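How a Capsule Coffee Machine Works

Many kitchens have a small machine that makes one cup of coffee at a time. It uses a capsule, a little sealed cup with ground coffee inside. A grown-up drops in a capsule, presses a button, and coffee runs into the cup. Between the button and the cup, quite a lot happens.

What is in the capsule?

Coffee starts as the seeds of a fruit. The seeds are dried, roasted until they turn brown, and ground into small bits. Ground coffee loses its smell when air gets to it, so the capsule is sealed tight. Most capsules are made of aluminum or plastic.

Where does the water come from?

The water starts in a tank. On many machines the tank is see-through, so you can tell when it needs filling. Water should be fresh and cold when it goes in. The machine does the heating itself.

A pump pulls water out of the tank and pushes it through a heater. Water boils at 212 degrees Fahrenheit, and coffee water is kept a little cooler than that. If it is too hot, the coffee tastes bitter.
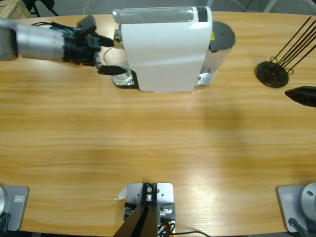 Next the hot water has to get into the capsule. When the machine is closed, a sharp part pokes holes in one end. The pump pushes water in through the holes. It pushes hard — much harder than water dripping through a paper filter. The water picks up color and flavor from the ground coffee and comes out the other end, and the coffee grounds stay behind.

The coffee leaves through the brew head and falls into the cup. The cup stands on a drip tray, which catches splashes and the last few drops. The tray has to be emptied and rinsed now and then.

What about the milk?

Some coffee drinks have warm, foamy milk on top. Foam is milk with lots of tiny air bubbles in it. A milk frother makes it by spinning a small whisk very fast. Some frothers warm the milk too. Proteins in the milk wrap around the bubbles and keep them from popping right away.

Try it without the machine

You can see how water picks up flavor and color by using a tea bag. Pick one with no caffeine, such as peppermint. Put it in a clear glass of cold water and wait 2 minutes. Ask an adult to do the same with warm water in a mug. Which one has more color?

Staying safe

Coffee from the machine is hot enough to burn skin. Keep your fingers away from the brew head while it is running, and let an adult move the cup.

Words to know

Brew: to make a drink by soaking something in water.
Pump: a part that moves a liquid from one place to another.
Grounds: the bits of coffee left over after brewing.

Written by Iresha Matubbar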